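Render Times on the Old Box

2 October 2023

I moved the home archive off the Grinda drive last night. It held 1418 files, most of them recipe scans and garden notes going back to February. The copy ran at 80 MB/s until the small files came up, then dropped to nearly 30 and stayed there.

Checksums matched on all but two files. Both were text, so I opened the old copies and saved them again by hand. The Fitzgerald backup script skips anything with a colon in the name, and I have now patched that.
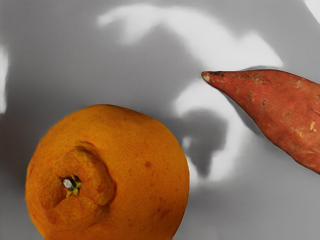 Filed under: Storage, Kitchen

The next job is folder layout. I had fruit and root vegetables in one folder and everything else sorted by month, so a search for sweet potato returned 306 hits with no useful order. Snežana Trajkovski suggested tags on a flat folder. I tried it on the citrus notes first - lookups are faster, but renaming a tag means rewriting the index.

I'll leave the old drive plugged in until the next full backup has run. The index script still needs a dry-run flag.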